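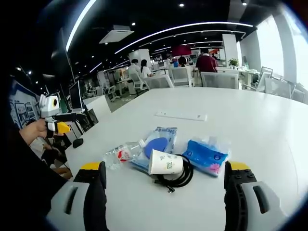
Progress report to Sadex, September
Goal-setting workshops, Solville
Prepared by Rostislav Zeman

We ran 5 workshops this quarter, one fewer than planned. The sixth has moved to next quarter as the Peixoto hall had a double booking.

Bookings came to 302 and 33 people are on the waiting list. Evening sessions filled first – the 6.30 pm start suits people coming from work. The morning session was half full and we would like to drop it.

The Stotura workbook is now in its second draft. The chapter on breaking a yearly goal into weekly tasks was too long and has been cut. The habit tracker pages still need a larger print version.

Spending is within budget apart from printing, where paper costs went up after we applied. We ask to move the unspent travel money to cover this.

Next: finish the workbook, hold the postponed workshop, send out the follow-up survey.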